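Last updated: Apr 23, 2022

Emergency Savings Among Part-Time Student Workers
Karim Salem and Hala Soliman
Advisor: Hauke Hinrichs

Our project looked at whether students with part-time jobs keep money aside for surprise costs, and what helps them do it. We handed out a paper survey at Kellitz in March and got 121 usable forms back. Seven more were left out for missing income figures.

We asked for monthly take-home pay, fixed bills, and the balance in any account not used for daily spending. We did not ask for bank names. Of the 121 students, 60 had a separate savings account. The highest balance reported was $1,013.

Students who moved money on payday had larger balances than students who saved what was left at the end of the month. Having a higher wage made less difference than we expected. Several people wrote in the margins that car repairs had emptied their account, so a low balance did not always mean a person was not saving.

The main weak point is that all balances were self-reported. The sample also came from one campus, and first-year students were overrepresented. Abdelilah Erraji checked our data entry and found two errors, which are corrected in Table 2.

If we did this again we would survey the same students twice, one term apart. 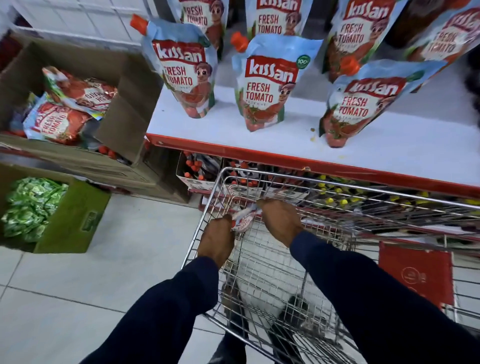 Should an emergency fund be kept in the same account as spending money?

A separate account is better. In our survey, students who kept the two together often could not say how much of the balance was savings.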